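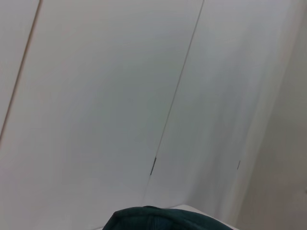
Lidach Stimcombe Signalman's Cottage kit — a long weekend with tweezers

7 min read

I should say at the start that I've been building miniature houses and railway buildings for longer than I care to work out, and that I'm a soft touch for anything with a chimney. So when the Stimcombe range came out from Lidach I already had half a mind to like it. The Signalman's Cottage is the smallest in the range and the one I chose to begin with, partly for the price and partly because the shelf over my desk will only take something with a modest footprint.

It comes in a flat box, which makes a nice change from the great cubes of air some makers send out. You get printed card sheets for the walls and roof, a bag of pre-cut wooden strips for the window frames and the porch, a sheet of clear plastic for glazing, and a booklet. The lid says 300 pieces. I took their word for it, though a good many of those must be roof tiles, and by the second evening I was seeing roof tiles when I shut my eyes.

The booklet is a proper stapled one with drawings on every page and very few words. I got on well with most of it. Steps are grouped by part of the house, so you do the whole of the front wall, then the whole of the back, and you can stop between them without losing your place. The exception is the porch. The drawing shows the two side posts going in before the little bench, and if you do that you can't get the bench in at all (I tried from above, from the side, and finally with some bad language). Put the bench in first, let the glue go off, and then bring the posts round it. I gather from other builders that the same muddle is in the Station House booklet too, so it may be a habit of theirs.

Now, the fit. Card kits live or die on how well the corners meet, and these meet beautifully. The walls have a small tab and slot at each end and I only had to trim one of them, and I think that was my own fault for folding it too eagerly. The printed brickwork carries round the corner with hardly a break in the courses. If you run a grey pencil along the fold before you glue, the white edge disappears altogether and it looks like a much dearer kit.
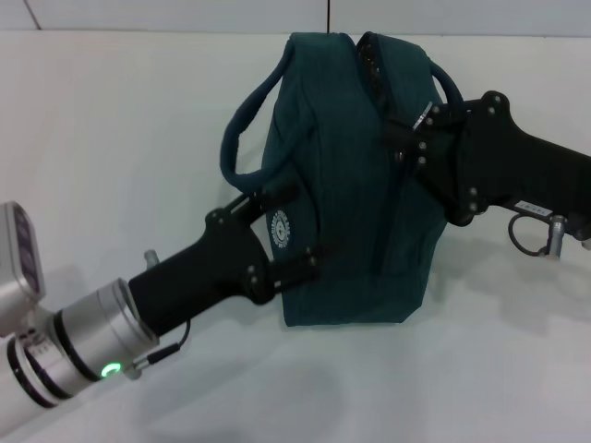
The wooden strips are a bit more of a mixed bag. Some came away from their sheet as clean as you like, and others had a fuzzy edge that needed a rub with fine sandpaper. I'd set aside an evening just for that, with something pleasant on the radio, and do the lot in one go before you start gluing. The window bars are very thin indeed. I snapped two, and there are no spares in the bag, so I mended them with a dab of glue and a good deal of patience. They're in the back wall now where they won't be looked at.

The roof is where the kit earns its keep. Each tile is a separate bit of card, laid in overlapping rows from the bottom up, and it's slow, fiddly, rather lovely work. You can leave a few slightly crooked and the whole thing looks as though it's had a hundred winters on it. I went over mine with a very weak wash of brown and green paint, mostly along the valley by the chimney, and I'm as pleased with that bit of roof as I've been with anything I've made in years! Do test your paint on a scrap first, mind. The card drinks up water quickly and will curl if you flood it.

Glue isn't included. I used Pallis tacky glue for the card and an ordinary wood glue for the porch, and both behaved themselves. For comparison, the last kit I built was the Makowska bakery, which has a resin chimney and much chunkier timber, and goes together in half the time. The bakery is the better choice for a child or for someone who has never done this before. The cottage asks more of you, and I think it has more charm when it's done, but I wouldn't give it to a beginner as a present unless I planned to sit beside them.

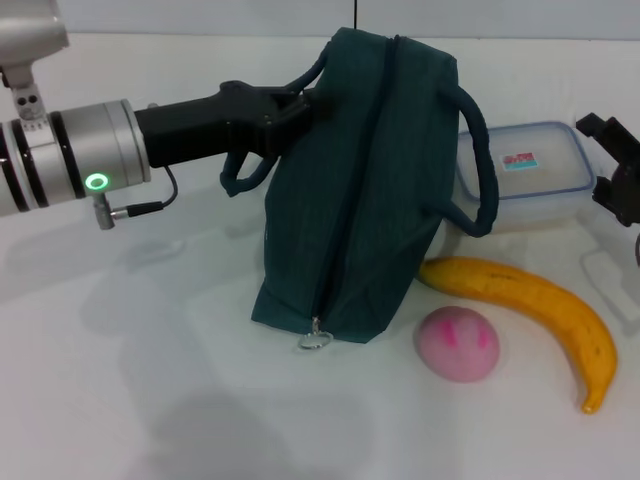 Robot arm with its black gripper, over a white tabletop

A word about scale, as I was asked about it when I mentioned the kit in June. The box is shy on the matter, but my old railway figures look right standing at the door, and the door handle is at a sensible height for them. If you mean to put it on a layout, bear in mind that the base has a printed garden path which sticks out in front, and you may want to cut that off. I kept mine and added a scrap of hedge made from a kitchen scourer.

There is room inside for a small light. The floor has a hole marked for a wire, only half cut through, so you can push it out or leave it alone. I haven't fitted one yet. The upstairs is empty and the printed curtains are only on the front windows, so with a light in it you'd see straight through to the back wall, and I'd like to put up a bit of tissue paper first.

At 27 pounds I think it's fairly priced. It kept me happily busy over a long weekend and several evenings after, and the finished cottage is sturdy enough to be picked up and dusted. I'd have liked a few spare window bars and a corrected porch page, and I've written to Lidach to say so. The Station House is next on my list, once I've cleared a space for it.

Posted 2026-10-10

27 comments · 100 shares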